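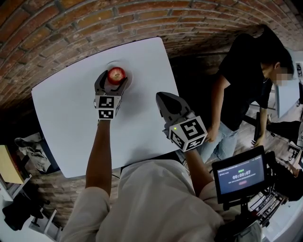 Projects > Music > Pendgate Instrument Library > Reports

About Borrow Donate Repairs News Contact

8 min read

Second progress report to the Grolmont Fund

29th November

Dear Tyra,

You said on the phone that the first report was a bit stiff and that I should write this one the way I talk, so on your own head be it! The spreadsheet has gone to your office separately and has all the spending in it line by line. What follows is the story of the last few months, including the parts that went wrong, as your guidance notes ask for those and I have plenty.

The short version is that we're lending. When I last wrote we had a lock-up full of donated instruments, most of them with something the matter, and a list of families who'd been promised a violin "soon". We now have 200 instruments catalogued and 13 of the families from that first list have something at home to practise on. I'd hoped for more by this point and I'll come to why.

Where the instruments came from

The appeal in the local paper did far better than we expected, and also rather worse. We got a huge number of guitars. Everybody in Pendgate seems to have had a guitar in the loft. What we were desperate for was small violins, quarter and half size, and cellos of any size at all, and those hardly trickled in. Blair Dalgleish had the bright idea of writing to retired peripatetic teachers directly, and that was what cracked it. One of them had a whole cupboard of half-size violins from the days when the county ran its own lessons, and she let us take the lot on condition that we went and got them ourselves and had a cup of tea with her while we were at it. We had several.

We were also offered two upright pianos, a harmonium, and a home organ with a built-in rhythm section (bossa nova, waltz, and something called "slow beat 2"). I said no to all of them. I'm quite proud of this, as I am not good at saying no, and the organ was very tempting.

Brass has been steady. We have more cornets than we can find players for and not nearly enough tenor horns. If anyone on your board has a tenor horn doing nothing, please do mention us.

Repairs

Most of the money has gone here, as we said it would. The grant line for repairs was £3970 and we've now spent nearly all of it, mainly at Manríquez, the workshop by the bus station, who have been patient with us and have put our jobs in around their paying ones. Abelardo Cuadros did the string instruments himself. He sorted them into three lots on the first morning: play now, play after a new bridge and strings, and "this one is a lamp". I thought he was being harsh about the lamps until he showed me a viola where the neck block had come clean away and been put back with what I think was bathroom sealant.

The thing I got wrong was woodwind. I had budgeted for clarinets as though they'd need a wipe and a new reed, and in fact nearly every one wanted a full set of pads. Cork perishes, springs rust, and a clarinet that's been in an attic through a couple of hot summers is a sorry thing. So I moved money across from the cases line to cover it (you agreed this by email, thank you) and we made do with second-hand cases, some of which smell strongly of other people's houses. Bicarbonate of soda in a sock, left in with the lid shut for a week, gets rid of most of it.

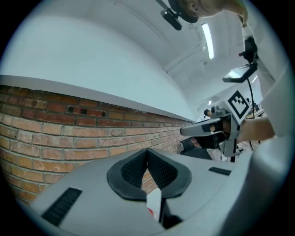

Flutes turned out dearer still per instrument and we've parked them. There's a box of them waiting and I'd sooner do a handful properly next year than hand out flutes that leak. A child who gets a leaky flute thinks it's them, and gives up, and you never find out.

We have started a repair evening, where people who want to learn the simple jobs can come and do restringing and slide cleaning with someone watching. Hedvig Björklund runs it and she's very good at it, firm but kind. It has taken a surprising amount of pressure off the workshop bill. Guitars hardly ever go to Manríquez now.

The booking system

Oh dear. I put in the application that we'd have an online catalogue up by the end of the summer, and we did have one, for a bit. We went with Hukus on the advice of a toy library that uses it, and for toys I'm sure it's lovely. It assumes everything comes back after a fortnight. We lend for a school year. So every family with a trombone got a reminder, then a sterner reminder, and then a message telling them their account was suspended, all in the same month. I spent a whole evening ringing round to apologise. One dad had already driven over and left a cello in our porch!

He has it back now. Tipene Pearce went through all the settings and found that you can set the loan length item by item, as long as you don't mind doing it 200 times, and he did it, over what I gather was a whole series of rugby matches on in the background. It has behaved since. We've turned the automatic messages off altogether and I send the emails myself, and people write back to me much more often when they can tell it's a person.

Who is borrowing

You asked us to tell you more about this and I've tried to be careful, as we don't ask families about their income and I don't want to start. What we do ask is whether they've had an instrument at home before, and for most of them the answer is no. Several are on the school's waiting list for lessons, and had been told that they needed their own instrument before they could have a place. That rule has gone now at both primaries, I'm glad to say, and the heads told us it was the library that made it possible to drop it.

What I hadn't thought about was grown-ups. I'd pictured children, the application says children all the way through, and then 19 adults signed up in the first few weeks. Some of them played at school and had to give the instrument back when they left, which I think about quite a lot. We have a woman who last played the bassoon at seventeen. We haven't got a bassoon, but she's taken a clarinet in the meantime and says she's getting on all right with it, apart from the top register, and nobody in her house is allowed to comment on that.

I'd like to talk to you about whether adult loans can be counted under the grant. I have kept them on a separate sheet so far and paid for their strings out of the donations tin, so nothing has been spent that shouldn't have been. My own feeling is that when a parent takes up an instrument alongside the child, the child keeps going. I can't prove that after a few months, it's just what I see at the desk.

Teaching

We said we wouldn't provide lessons and we don't. But we were handing people a violin with no idea how to tune it, so Blair has put together a first-evening session: how to hold it, how to tune it, how to loosen the bow afterwards, what to do when a string goes (ring us, don't panic, don't use fishing line). It runs once a month and you can't take a stringed instrument home until you've been. There was grumbling about that to begin with. There's less now. Breakages have dropped right off, and the pegs no longer come back jammed in with chalk.

I'd love to do the same for brass, but we need a room where the neighbours won't mind. The one we use for strings shares a wall with a yoga class. We tried it once with the cornets and I don't think we can ask again.

Things I'm worried about

Storage is the main one. The lock-up is dry but it isn't heated, and Abelardo has told me twice now that the cellos shouldn't spend a winter in it. At the moment they're in my spare room and along my landing. That's fine for now, though my sister is due to stay in January and will want the bed.

Insurance went up at renewal. I've put the letter in with the spreadsheet. I had allowed for a rise but not for that much of one, and I'm getting another quote.

And there's me, I suppose. I am doing more hours than the two days a week you fund, and I don't say that to hint. I've asked Hedvig if she would take on the desk for one session and she's thinking about it. If she says yes I would want to pay her something, and I can see how to do that within the current budget if the flutes stay in their box until the spring.

What comes next

The second round of loans opens in January and I'm going to keep it small. We'll finish the first list before we take new names. Tipene wants to put photos in the catalogue so people can see what they're asking for — at the moment it says things like "trumpet, dented, nice" and I admit that I wrote that.

We're also planning an afternoon where everyone who has borrowed something brings it along and plays, whatever stage they're at. No audience as such, just us and whoever gave them a lift. You'd be very welcome, and if you come I'll find you a tambourine. We've been given a great many tambourines.

Do ring if the figures don't make sense. I'm at the desk most afternoons, but mornings are better for talking, before the drum practice starts up next door.

Next report Older reports Back to top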